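Bin picking cell: protective stop near bin wall, always on the same side
Skorach Community Help > Robots and Automation > Faults and Stops
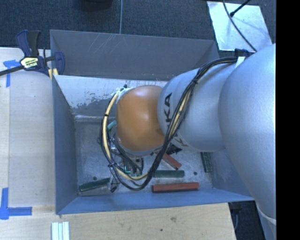

Arm stops with a force limit fault when reaching into the bin
Posted by Ikhsan Tjoa, 03/08/2022

We have an arm picking elongated blocks out of a metal bin clamped to a table. The cell ran without stops until April, when the hoses and sensor cable on the wrist were replaced. It now goes into a protective stop on some picks. The fault is a force limit on the last joint. There is no collision mark on the gripper or on the walls that I can connect to it.

What I have established so far:

The stop occurs only when the wrist turns past a certain angle to line up with a block lying near the left wall. Blocks in the middle of the bin are picked normally.

It happens on the way down, before the fingers close. Payload is therefore not the cause, and I have checked the payload setting anyway. It matches the gripper data sheet.

Slowing the approach from 500 mm/s did not remove the fault. It only made it occur later in the move.

The bin has not moved. It is clamped at the corner and its position is taped on the table.

The planner is Quiambao, with the bin walls entered as collision objects and a margin of 12 mm. The planned path shows no contact anywhere. I would like to know whether to increase the margin or raise the force limit. Raising the limit is the quicker change, but people do work next to this table.

3 replies

Flirketti_user
Raise the limit one step and see if it goes away. Ours was too sensitive from the factory.

Skorach Support
Do not raise the limit to clear a fault you have not identified. The limit is part of the risk assessment for the cell, and changing it means the assessment has to be reviewed.

Look at the cable bundle first. The cables come down in front of the arm, loop below the orange wrist cover and go up its left side. The planner knows the arm, the gripper and the walls. It does not know the cables unless somebody has added them. A loop of that size can reach the wall or floor while every modeled part is clear, and it can also pull tight when the wrist turns. Both load the last joint and both give the fault you describe.

To tell the two apart:

Take the arm out of the bin and raise it well clear of the rim.
At reduced speed, turn only the last joint through the range used in the failing picks.
If the fault appears in free air, the bundle is too short or is tied in the wrong place. If it does not appear, repeat the turn at picking depth, standing outside the reach of the arm, and watch where the loop goes.

Keep the enabling switch in hand for all of this. Do not guide the cables with your fingers while the joint is moving. Inspect the connectors with the arm powered down before you start, and replace any cable with a nicked jacket.

On the margin: a larger value around the walls will make the corner blocks unreachable before it protects the loop. Add a simple cylinder to the tool model that covers the loop at its widest, and let the planner work with that.

Cukach 11
Agree with support about the cylinder. Also check the cable ties. A tie in the wrong place acts as an anchor, and all the bending then happens in the short piece after it. We had this after a hose change, same fault, and the fix was to cut one tie and put it back 8 cm further up the arm. Limit the last joint in software as well, otherwise the planner will sometimes choose the long way around and wind the bundle up. With a parallel gripper you can nearly always pick the same block half a turn the other way.

Ikhsan Tjoa
Free air test done. It faults with the arm above the rim, at the same angle. I will move the tie, set the joint limit and add the cylinder before running it again. Force limit left as it was.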